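Tideck: Learning to Press Without Seeing the Contact
Project gallery

Tideck is our small study about pressing and sliding on flat boards. We wanted to know if an arm can learn how hard to push only from a wrist view and the motor currents, without a force sensor. The work was started by Zuzana Zeman and Boglárka Bíró in December, and the learning part is by Barış Yalçınkaya. The pictures on this page come from the wrist view, which is also the only view the policy receives.

In total we recorded 197 demonstrations, all guided by hand. Each one was cut into short pieces, and pieces where the arm was waiting were removed. We did not clean the boards between the recordings, so the policy had to live with marks and uneven light on the wood.
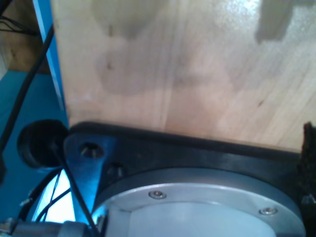

Training on the full set takes 45 minutes on one machine. Refilwe Botha repeated it with five different seeds, and the results stayed close to each other. The difference came more from the light than from the seed: when a board had a strong shine on one side, the first version often pushed too early there. After we changed the brightness of the training pictures at random, this mistake became rare — but it did not disappear.

We also tried to give the policy a cropped view with only the board in it. This was worse. With the plate and the board edge together in view, the policy could judge the distance better, and we kept the full view for all later tests.

What is still open: boards that bend under load, and very dark surfaces. Femke Leemans is now preparing the second group of boards, and the recordings will be added to the same set when they are checked.

Questions about the data can be sent to Barış, and about the arm to Zuzana.

Last change of this page: 7 May 2018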